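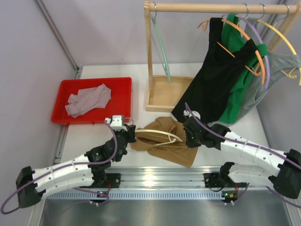

I have lived out of one closet for eleven years and I would like to discuss it. Thread.

My building went up when people owned two shirts and a funeral outfit. The closet is 57 inches wide. The listing called it "generous." The listing also called the radiator "period."

Last November I decided to get serious and bought a storage system called the Greltine. It came with 623 pieces, if you count the little felt dots, and the manual counts the little felt dots.

Step 4 of the manual says to "invite the rail to meet the wall." I invited it. The wall had other plans.

So I called Prakash Chettiar, who put up my mother's shelves in an afternoon. He looked at the rail, looked at me, and asked how many coats one person needs. I felt this was outside the scope of the visit. 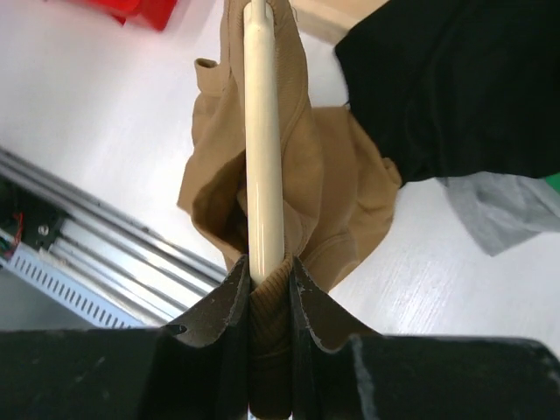 The answer is six. One for rain, one for cold, one for both, two I'm going to get altered, and one I bought in an airport and can't talk about yet.

Prakash moved the rail up four inches and charged me for an hour. He also took the felt dots. I didn't ask.

Next came the folding question. Mathew, the dry cleaner on my corner, has a sign in the window: KNITS ARE FOLDED, NOT HUNG. I've walked past it for years with hanger bumps in both shoulders of my sweater, like a man growing wings.

I folded the knits. There is now a pile of knits. To get the gray one I take out all of them, so I wear the one on top. I've been the green sweater guy since winter.
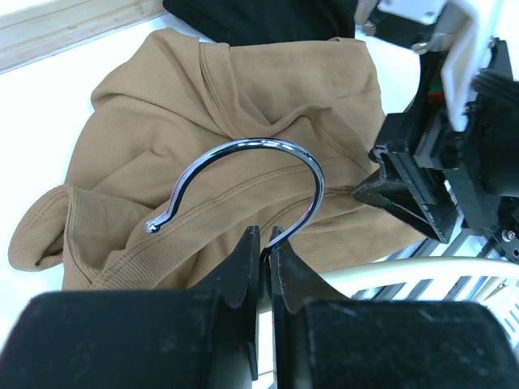
Ball tip on the hook. Fancy.

A cousin told me to try Muketti, the resale app. I listed the airport coat and it got 1046 views and one offer, which was a trade for a birdcage. I'm thinking about it.

Before anyone replies "capsule wardrobe" - I read the article. The woman in it owns some 3000 square feet of house. Her capsule has a window.

Anyway, the rail is holding and the door closes if you lean. Does anybody need a coat for both rain and cold? Slightly too big, will not fit in a birdcage.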